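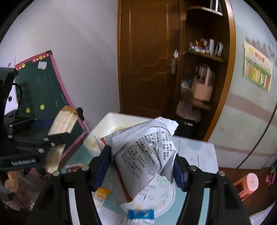
Erholm Robot Club
Minutes of the January meeting, upstairs room, 7 p.m.

In the chair: Hannelore Hämmerli
Minutes: Urs Koller

Hannelore welcomed everyone, and a particular welcome went to the two new members from the evening class, who had come through dreadful rain and were given the seats by the radiator.

1. Last meeting. The minutes were agreed, once the spelling of Jallska had been put right in two places (my fault, sorry!).

2. The sorting project. We now have 73 good recordings of packets being picked up and put down, out of the 300 we promised ourselves before the Jallska contest. Hannelore was very pleased with this and said so at some length. Crinkly wrappers are still the hardest, as they fold differently every time, and it was agreed to do plenty more of those before going on to boxes. Please squeeze slowly and let go fully before starting the next one.

3. Ryu. Our little arm has had its new wrist fitted and is moving nicely, though it still drifts to the left after a long run. Urs will look at the settings again and bring his notes next time. There was a long and friendly talk about whether Ryu should have one hand or two for the contest, and we left it open.

4. Money. The balance stands at 2811 after paying Wevum for the spare jaw pads. The meeting was happy to spend a little more on cable ties and a decent extension lead.

5. Contest entry. Hannelore has the form and would like names by the end of the month. Younger members need a parent's signature on page 2.

6. Any other business. Whoever took home the small screwdriver set, could it please come back? Thanks to all who brought cake.

The meeting closed at 8.45 p.m. Next meeting in February, same room, same time.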